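Prondham Residential Services
Equipment Review: Bradier Drying Cabinet, Standard Model

Reviewed by Thảo Tôn, Office of Residence Operations
Posted 25 Nov 2024

Residents of Farquharson Hall have asked for several years for a way to dry clothing that should not go into a tumble dryer. The Office purchased three Bradier drying cabinets through the distributor Florkotov and placed them in the hall's laundry rooms for a full academic term. The findings are set out below for building managers considering the same purchase.
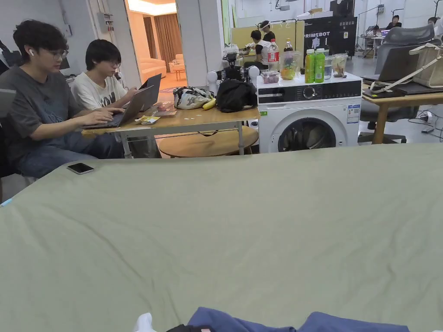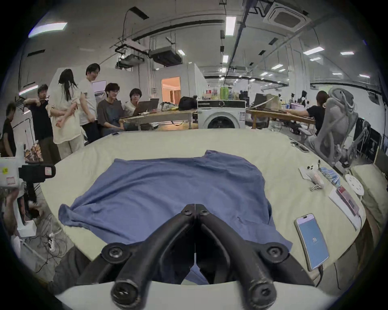
LAUNDRY AND GARMENT CARE

Product Overview

The Bradier cabinet is an upright steel unit with a single door, a hanging rail, and pull-out racks. A fan at the base moves warmed air upward through the clothing. Moist air leaves through a vent at the top, which may be connected to a duct or left open to the room. The controls consist of a timer dial, a temperature switch, and a start button. There is no display screen, app, or network connection.

The price paid was $792 per unit, not including delivery. Florkotov charged separately for removal of packing material, and this charge did not appear on the original quote. Managers should ask for it to be listed in writing.

Installation

Each cabinet arrived fully assembled except for the racks and the door handle. Two members of the maintenance staff were able to move a unit with a hand truck, although the ground floor laundry room required the door to be taken off its hinges first. The cabinet must be fixed to the wall with the bracket supplied. The screws packed with the bracket are suited to wood framing only, and the masonry walls at Farquharson Hall called for different anchors.

The feet adjust for uneven floors. This is an important feature, as the door will swing open by itself if the cabinet leans forward even slightly. One unit had to be leveled again in the second week after the floor around it was cleaned by machine.

The written instructions are clear and include a full parts list. The wiring page is printed in very small type.

Drying Performance

The standard program runs for 40 minutes. In our trials, this was enough for shirts, light trousers, and most athletic clothing after a normal spin in the washer. Sweaters and heavy cotton items needed a second program. Denim was often still damp at the waistband and pockets after two, and we do not recommend the cabinet for residents who wash mainly jeans.

Results depended a great deal on spacing. Items hung with a gap between them dried evenly. When the rail was filled from end to end, those in the center remained damp while those on either side were ready to wear. The manual advises against overloading but gives no guidance on what a suitable load looks like. Our staff placed a strip of colored tape on the rail at regular points to show where hangers should go, and complaints on this subject dropped afterward.

Delicate fabrics did well. Wool kept its shape when laid on the racks, and there were no reports of shrinkage at the low setting. At the high setting, a resident reported that the elastic in a pair of exercise shorts had lost some of its stretch. The care label on that item advised line drying only.

Shoes may be dried on the bottom rack. The Office permitted this at first and later withdrew permission in response to complaints about odor.

Noise and Heat

The fan produces a low, steady sound. It can be heard in the laundry room but did not disturb residents in neighboring bedrooms. The timer ends with a mechanical bell, which is louder than it needs to be and cannot be turned off. Managers of buildings where the laundry room shares a wall with a bedroom should take this into account.

The outside of the door becomes warm and stays safe to touch. Where the vent was left open to the room, the air in the smaller laundry room became noticeably humid in the evenings. That unit has since been connected to a duct, and the problem has not returned. We consider a duct connection necessary in any room without a window.

Use by Residents

The usage meters recorded a combined total of 2,408 programs during the trial. Use was heaviest in the evening and lowest in the early morning. Demand was strong enough that residents asked for a sign-up sheet, which was provided. Sign-up was followed fairly well at the beginning of the term and less well near examinations.

The most frequent complaint concerned finished laundry left inside by the previous user. The cabinet has no lock and no indicator to show how long ago a program ended. Residents are now asked to collect their clothing promptly, and any items removed by another resident are to be placed on the shelf beside the unit.

Comments gathered by Abena Quaye, Residence Manager at Farquharson Hall, were largely favorable. Residents valued being able to dry interview clothing and uniforms without wrinkles. Several noted that folding racks were no longer taking up floor space in their bedrooms. A smaller group preferred the tumble dryers for speed and had no plans to change their habits.

Cleaning and Maintenance

The lint filter slides out from the base and should be brushed clean each week. It collects much less than a tumble dryer filter, which makes it easy to overlook. The racks may be wiped with mild soap and water. The drip tray beneath them is the weakest part of the design: it is shallow, has no handle, and tends to spill when lifted out. Residents who load clothing that has not been spun will fill it quickly.

One repair was needed during the term. A door seal came loose along its lower side, and Florkotov sent a new seal under the warranty. Our own staff fitted it without difficulty. The distributor answered telephone inquiries on the same day but was slow to reply to email.

Points in Favor

Gentle on wool and athletic wear
Simple controls that require no training
Quiet fan
Good warranty service

Points Against

Loud bell with no means of turning it off
Shallow drip tray
Poor results with denim and thick cotton
Wall anchors for masonry not supplied

Recommendation

The Office recommends the Bradier drying cabinet for residence halls that already have enough tumble dryers and wish to add a gentler option. It should not be purchased as a replacement for them. Buildings with small or windowless laundry rooms should include the cost of a duct in the budget from the start.

The units at Farquharson Hall will remain in service. A further review of running costs will begin in January, when meter readings can be compared with those from the tumble dryers. Building managers who wish to see a cabinet in operation may arrange a visit through the Residence Manager's office.

Overall rating: Recommended, with conditions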